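Wostura G2 parallel gripper – bench kit and comparison notes
Category: Grippers & End Effectors > Parallel, two-finger

The G2 is a two-finger parallel gripper for small desktop arms. It is supplied in two finger versions on the same drive body: plain black fingers with a flat pad, and white stepped fingers with a blocky profile. The drive, wiring and mounting pattern are the same for both, so a bench with two arms can run one of each from a single Nomik controller.

The kit is meant for people choosing a finger shape before they commit to a full set. Each kit contains two drive bodies, one pair of each finger type, the arm adaptor plates, a cable set and a bag of fixings. Arms, table clamps and power supplies are sold separately.

Comparison method

Kofi Bonsu ran the comparison on our own bench with both arms working over one table. The object set was left mixed in size and stiffness on purpose. Printed parts, toy food, building bricks, wooden blocks and hand tools were all in reach of at least one arm. Total logged grasps came to 3,284, of which 353 were recorded as failures. A grasp counted as a failure if the object slipped, turned in the jaws or was not lifted clear of the surface.
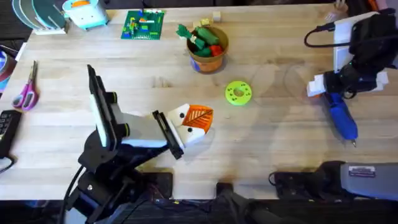 Flat pads did best on thin and flat-sided parts, where the full face of the finger meets the work. They were less good on rounded handles, which tended to turn as the arm moved. The stepped fingers held handles more firmly but needed a closer approach angle, and on thin printed parts the step sometimes met the edge first and pushed the part away. Neither type was reliable on loose bricks.

Grip force was left at the factory setting throughout. Raising it reduced slip on smooth plastic but marked softer prints, and Kofi's log notes surface damage on several of them. Users handling printed parts should start low and increase the setting in small steps.

Camera position

A fixed camera looking down on the table gave the most repeatable results. An arm-mounted camera can be added with the Torres bracket, though it adds weight near the wrist and the arm must be recalibrated after fitting. Calibration files from the fixed camera cannot be reused.

Wear

Fingers are rated for 4,000 cycles before inspection. Check the pad face for polishing and the stepped edge for rounding. Fingers are held by two screws each and can be changed without removing the drive body from the arm. Run the homing routine after any change of fingers – the two types do not share a zero position.

Controller support

The G2 works with the Nomik controller as supplied. A driver for the older Pirix board is maintained by Américo Cunha and covers open, close and position read-back. Force read-back is not available on Pirix. A firmware update planned for November will add separate speed limits for opening and closing.

Replacement fingers are sold in pairs. Please state the finger type when ordering, as the part numbers differ only in the last digit.

2 comments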